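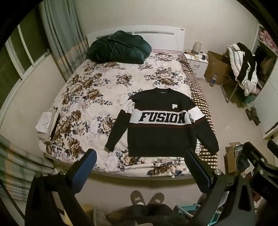
Ticket 156 – sweater won't lie flat on the drying rack, sleeves growing
Opened by: Nuanchan Nakpan
Product: Grindeck fold-out drying rack
Status: open, waiting on customer

Hi again! So I've had the rack since December and for T-shirts and towels it's great, no complaints at all. My trouble is with knits. I have a black and white crew neck (FILA, big FUSION lettering across the chest, I love it way too much) and each time it comes off the rack the sleeves seem a little longer. I thought I was imagining things until I tried it on and the cuffs came down over my knuckles.

What I've tried so far:

First I hung it over the top bar by the middle. Bad idea, it left a ridge right across the white band, and the sleeves dangled the whole night.

Then I put it on the flat mesh shelf, the Tufa one that clips on. Better! But the shelf is narrower than the sweater with its arms out, so the sleeves still hang off both sides. I folded them in over the chest and that part stayed damp forever, plus I was nervous about the black rubbing off on the white.

After that I gave up on the rack and laid the sweater out on the bed to get the measurements you asked for. Arms out to the sides, no pulling. I measured from the shoulder seam to the cuff and the left and right don't match, so one sleeve has stretched more than the other. I guess that's the one that was hanging lower.

Questions for you guys – is there a wider mesh shelf that fits this rack? The Beltia page shows one but doesn't say which frame it goes with. And is there any hope of getting the sleeves back to size, or do I just roll the cuffs from now on?

Update 2023-07-14
Thanks for the quick answer. I soaked it in cool water like you said, rolled it up in a towel and pressed (didn't wring!), then eased the sleeves shorter with my hands and left it flat on two towels. The longer sleeve came in by a little, not all the way. I'm going to do one more round before I call it.

Still need to know about the wider shelf. If it's in stock, please hold one for me and tell me what it costs with shipping.

Nuanchan

Mevatano Home Support | Contact us | © 2023 Mevatano | Back to top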